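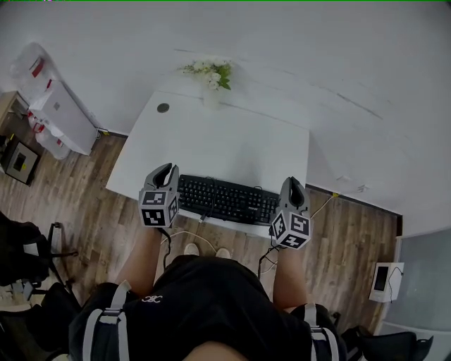 Fig. 2. Teclado cerca del borde delantero, flores al fondo.

Colocar el teclado en el escritorio Pelberg

1. Arrima la mesa a la pared. Yo dejo el pasacables atrás a la izquierda, ¡me resulta comodísimo!
2. Pon el teclado delante y pasa el cable por donde no roce con las rodillas.
3. Lo decorativo, al fondo - yo soy muy de flores.

Nota: para el cable sobrante uso una brida Kuhlmann.

Precaución: si el jarrón lleva agua, aléjalo de las teclas (lo aprendí un jueves, a las malas).

Imprimir | Enviar por correo
© Pelberg - Contacto - Volver arriba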